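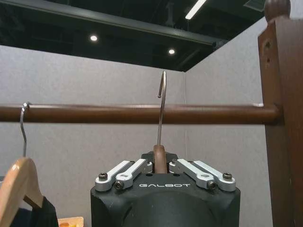
HOME & LIVING | Closets and Storage

The Case for the Open Rack

Hamish Gourlay took the doors off his bedroom closet in January and never put them back. By spring he had taken out the closet too. What he has now is a wooden rack in a corner, a chest of drawers he already owned, and 60 fewer pieces of clothing than he started with.

"I wasn't trying to make a statement," he says. "The track was broken and a new one cost more than the rack."

Freestanding racks used to be for stores, stage crews and people between apartments. Now they turn up in finished bedrooms, in hallways and in the corners of home offices. Setwood, a small furniture shop in Grirton that makes one in stained hardwood, sold 1,885 of them last year. The owner, Noelia Lorente, started out making dining chairs and still has a few in the front window.

Her customers fall into two groups, she says. Older houses in Grirton often have one shallow closet per floor, and the people who live in them have run out of room. The other group has plenty of closet space and is tired of losing things in it.

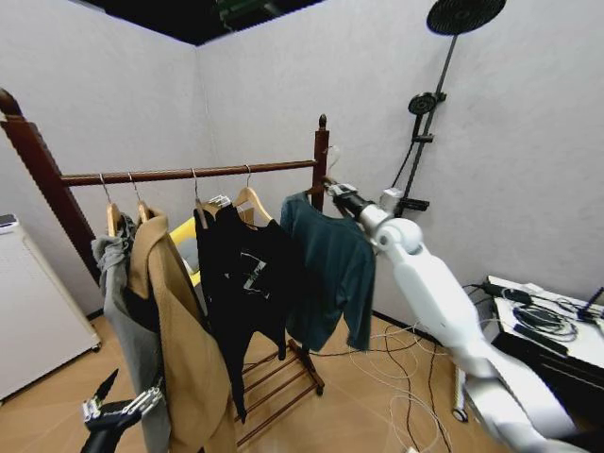
Most of the trouble people have with an open rack comes from loading it like a closet. A closet rod is usually packed end to end, and the door hides the result. On a rack, crowded clothes wrinkle each other and slide off when you pull one out. Lorente tells buyers to leave a hand's width between hangers. If that means only a dozen pieces fit, then a dozen pieces go on the rack and the rest go in drawers.

Weight matters as well. A winter coat at one end and nothing at the other will make a light rack lean over time. Lorente puts heavy coats near an upright and keeps shirts toward the middle. She also recommends a wide base, and slats at the bottom if you can get them, so that shoes are off the floor and air gets underneath.

Then there is the question of what kind of hanger to use. Shuzhen Su, who does alterations out of a storefront in Molbridge, sees the damage that bad ones cause. Knit tops come in with bumps at the shoulders. Jackets come in with the collar rolled the wrong way after a season on wire. She likes a plain wooden hanger with a metal hook for nearly everything except heavy sweaters, which she folds.

"Check the width," Su says. "The end of the hanger should stop just before the shoulder seam. If it pokes into the sleeve, it's too big."

She hangs T-shirts from the bottom, working the hanger up through the hem so the neck doesn't stretch. Button-up shirts get the top button closed, and the third one too if the fabric is slippery. 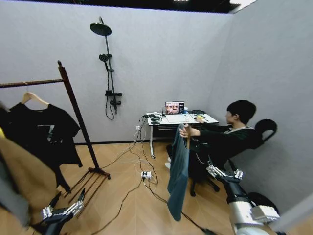 Rooms that do more than one job are where a rack makes the most sense, and also where it can look the worst. Clothes on a rail are always in view, so they need to get along with whatever else is out. A black T-shirt with a gray-and-white print and a tan piece next to it are easy on the eye against a light gray wall, even with a white desk and a laptop a few steps away and cords running over the floor. Selvaraj Gazi, who sells and installs closet systems for Bustamante, suggests sorting out the cords before buying any furniture at all. He also tells clients to work out where the rack will stand in relation to an outlet, as it is hard to reach behind one once it's full.

Gazi is not much of a fan of racks. He thinks most people should keep the closet and put better shelves in it. Dust is his main objection. Anything worn less than once every 2 weeks will collect it along the shoulders, and dark wool shows it first. Sunlight is the other problem. A blue shirt that hangs by a south window all summer will fade on one side.

Lorente doesn't argue with either point. She keeps a cotton cover over her own good coat and turns the rack away from the window in June. 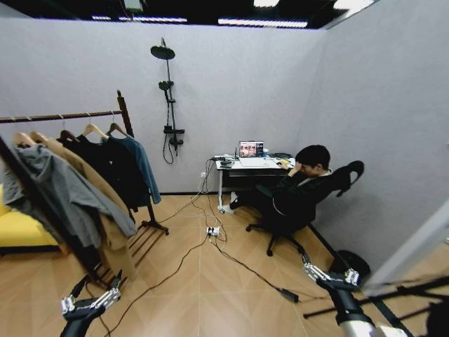 Cost is harder to pin down. The Setwood rack is $151 without finish and more with stain. Cheaper metal ones do the job for a guest room, though the rods are often thin enough to bow. Used ones show up often in Molbridge, where two clothing stores closed last year. Angus Pryor bought his from one of them and had to cut the posts down to fit under a sloped ceiling. He sanded the rod with fine paper and rubbed in paste wax, and the hangers slide more easily than they did in the store.

Pryor fills his on Sunday evening with what he plans to wear through the week, five outfits, left to right. Whatever is still hanging on Saturday goes back in the drawer. Gourlay tried the same system and gave it up after a month. He hangs his coats at one end and his shirts at the other, and the gray hoodie goes wherever there's a free hanger.

151 shares | 2 comments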